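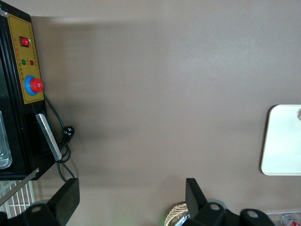
Figure 3. Control panel with a red rocker switch, green and red indicator lights, and a red push button on a blue collar.

4. Where Corrections Appear and What They Say

4.1 Material

The archive holds 3939 notices published by 63 regional news sites. Each notice was collected with the article to which it was attached, the date stamp shown to readers, and any earlier version of the article that could be recovered. Notices that announced only a change of photograph, a broken link or a repeated paragraph were set aside, as were notices printed twice under different addresses. The remaining 3304 notices form the working set for this section.

The sites vary widely in size and in ownership. Most of them belong to one of two groups, Melline and Karras, and the rest are independent. All of the Melline sites publish through the Clikia system, which adds a line reading "Updated" to any article changed after its first posting. The Karras sites use several systems, and the editor on duty decides whether a change is marked at all. This difference matters for what follows. An automatic line tells the reader that something has changed but gives no account of the change, and a site that relies on it can appear more open than it is.

A sample of 600 notices was then read in full by two coders working apart. For each notice they recorded whether it named the error, whether it gave the correct information, whether it said how the error came about, and where on the page it stood. Disagreements were settled in discussion. Where discussion did not settle them, the stricter reading was used, so that a notice was counted as naming the error only when a reader who had not seen the first version could tell what had been wrong.

4.2 Placement

Placement proved to be the most uneven feature. Some sites put every correction above the first paragraph, in the same type size as the article. Others put corrections at the foot, below the list of related stories and below the form for newsletter sign-up. A reader who finished the article and stopped there would not have met the notice. In several cases the notice stood on a separate corrections page that could be reached only through the site map, and the article itself carried no sign that it had been changed.

Independent sites were more likely to place the notice at the top. The group sites tended to follow a house pattern, although that pattern was seldom set down in any policy open to the public. Melline publishes a short statement on accuracy that promises to correct errors "promptly and clearly" but does not say where a correction will be placed. Karras publishes a longer statement, revised last June, which asks editors to use the top of the article for "significant" errors. The term is left undefined, and the notices in the sample suggest that editors read it in different ways. A misspelled name of a school board member was corrected at the top of one article, while a wrong vote total in a budget story was corrected at the foot of another.
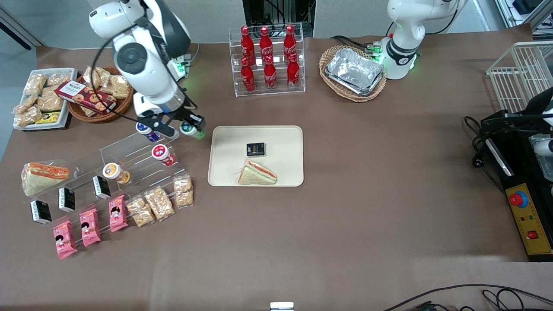

The wording of notices followed placement only in part. Notices at the top of an article were usually specific, giving the earlier statement and the correct one side by side. Notices at the foot were more often general. The phrase "an earlier version of this story contained an error" appeared on sites of every type, often with nothing added to it. Such a phrase meets the letter of most accuracy policies. It gives little help to a reader who has already repeated the error to someone else - and that reader is the one a correction is chiefly meant to reach.

Explanations of cause were rare throughout the sample. Where they did appear, they tended to point outward, to a wire service, a court clerk or a press office. Notices that named an editing error inside the newsroom were mostly brief, and none identified the member of staff concerned. We do not regard this last point as a fault. The policies we examined treat errors as the responsibility of the publication, and there are sound reasons of fairness to keep that practice.

4.3 Silent changes

The earlier versions of articles were compared with the final ones by means of Mirnex, a text comparison tool used in the first stage of the project. The comparison brought to light changes of fact that carried no notice of any kind. Many were small, such as a street number or the day of a meeting. Others altered the sense of a headline. On the Clikia sites these changes were covered by the automatic line and so could not be told apart from the addition of a quotation or a new closing paragraph.

Editors may defend the practice on the ground that a breaking story is expected to change. That defense is reasonable for the first hours of coverage and weaker afterward. Several of the silent changes were made days after posting, when the story was no longer developing and most of its readers had already come and gone. The limits of the archive should be kept in mind, however. Earlier versions could not be recovered for every article, and those that were recovered come more often from widely read pages. The question of how readers themselves understand the word "Updated" is taken up in Section 5.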